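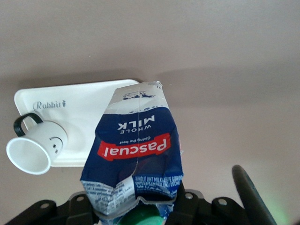 mugtree_newbie
What's the right order for clearing a drinks tray at the end of coffee break? We have a white tray, a few cups, a mug tree and always a milk carton that ends up on its side. Break room is small, sink is down the hall. I keep making three trips and still leaving milk rings on the tray. Also do cups go on the tree right away or later?

rirby_kitchen
Milk first. Empty the carton down the sink, rinse it, squash it, recycling. Then cups, then the tray last because everything drips on it. Wash tray both sides, the rim holds milk. Cups go on the tree only when they're dry inside, otherwise water runs down the post and the base gets a dark ring you wont get out. Ask me how I know.

One trip is doable. Stack nothing in the tray taller than the cups. Carry it level. Carton in the other hand or under your arm if it's empty.

twosugars
Agree mostly with the above but I do cups first. Depends on how full the carton is. If there's milk left and its been out all through break, dump it. We buy the small ones from Polák now so there's less to throw out, costs more but whatever.

Couple things from doing this at Meltthorpe for a long time:

Don't leave a cup lying half on the rim. It rolls. Stand it up or take it away.

Printed trays, the ones with a little animal and lettering on them, no scouring pad. Soft sponge, warm water, drop of soap. We scrubbed one and the drawing went patchy in a month.

Clear plastic cups are a pain because you can't see if there's an inch of water in there. Tip before you lift. 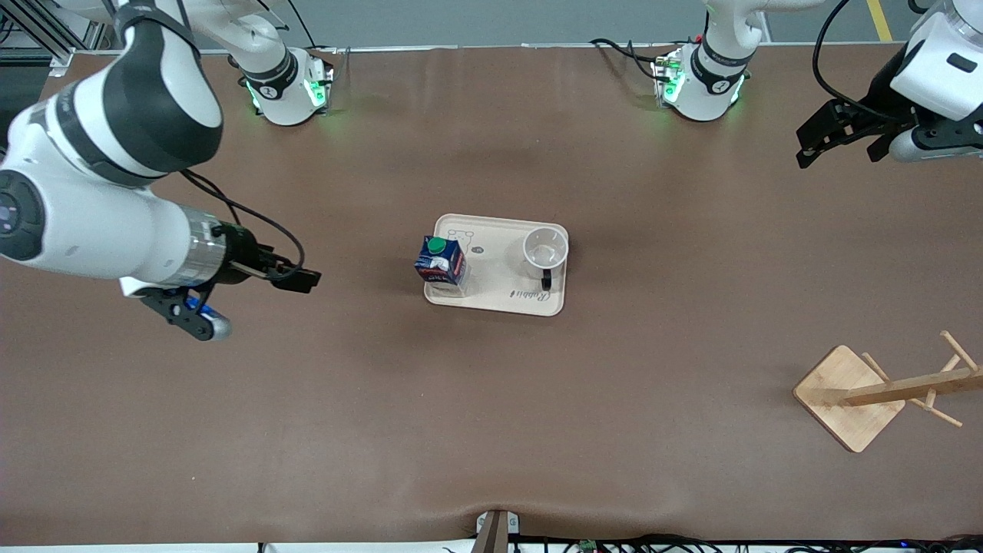 And wipe the table before you put the tray back, not after. Sounds dumb, but otherwise you shove the crumbs under it and then it sits crooked and people blame the tray. Damp cloth, then a dry one. Long tables go end to end, don't do circles in the middle.

Mug tree lives at the back corner, base square to the edge if you can be bothered. I can't usually. Cups with loop handles hang fine, the ones without handles obviously don't, so those go upside down on a towel. Heavy mugs on the low pegs. We had 9 mugs on one tree once and over it went.

mugtree_newbie
ok thanks both. Tried milk first yesterday, down to one trip. Tray still a bit sticky at the corners, any tricks?

rirby_kitchen
Old toothbrush. Let it soak a few mintues first.

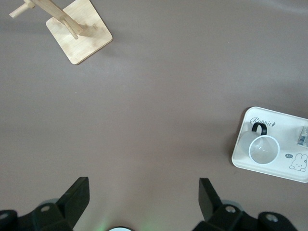

Oltadari Community Help | Kitchen & Break Room Team

oldfilter
Adding one since this thread is still open. For sticky corners use 200 ml warm water with a spoon of baking soda, leave it sitting in the tray while you do the cups. Pour off, wipe, done. Didn't do anything for coffee stains on wood though. For the tree base just a barely damp cloth and dry it with the grain. Don't soak it, ever. Ours split in August.

Also put the carton bin NEXT to the sink. Ours was by the door and no one walked over there.

Last edited 8 June 2026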